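Notebook - Dumari arm, sim side, December
3 min read

Phone pick task, wrist view

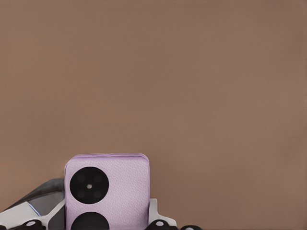 Goal for this block was to get the class's grasp script working in simulation before we book time on the real arm. The task from the course sheet is simple: pick up a phone, hold it upright, move it to the stand, let go. We are using the wrist camera only. The lilac phone model is the one we settled on, mainly for the textured back and the black camera disc with the white dot in the middle. The dot is bright against the black and easy to pick out by color threshold, so I am using it as the reference point for where the phone sits between the white gripper parts. Plain brown background stays in for now. We can make it harder later.

Setup: Miltari simulator, default lighting, physics step left alone. Gripper model is the Bednárik one from the shared folder, not the older file with the wrong finger length. If your fingers go through the table you have the older file. Delete it.

Ran 60 trials with the start position shifted a little each time. Results are in the shared sheet under "phone, first pass." Most of the failures were at the release step, when the phone tips before the fingers are fully open. A few were the approach coming in too low. I had the approach height measured from the wrong end of the gripper, which explains why my numbers never matched the handout. Fixed in the script, comment added.

Grip force: started at the value from the block-stacking lab and the phone slid down during the move. Raised it in small steps until it stopped sliding. Did not try to find the lowest value that works. Somebody should, the real phone case is going to be smoother than whatever friction the sim is using.

Slowing the release down helped. Opening the fingers over 500 ms and waiting before backing the arm away got rid of most of the tipping. It makes the cycle longer, but the class rules only time us to the point of placement, so I am leaving it.

Dot detection: works when the phone is facing the camera back side out. It does not work if the phone is turned - no dot, no reference, and the script just sits there. Added a timeout of 5 seconds so it gives up and logs the trial as a miss. Not a real fix.

To do:
- rerun the full set with the corrected approach height
- try the Avutano tracker in place of the color threshold
- random background colors, brown is too easy
- friction sweep
- ask whether the stand position on the real bench is final, the drawing and the handout disagree by 3 cm

Script is pushed to the class repo on the phone branch. Please don't merge it yet, the timeout code still prints to the screen on every loop.

2 comments | 0 shares
Contact the lab | Copyright Dumari Robotics Class | Back to top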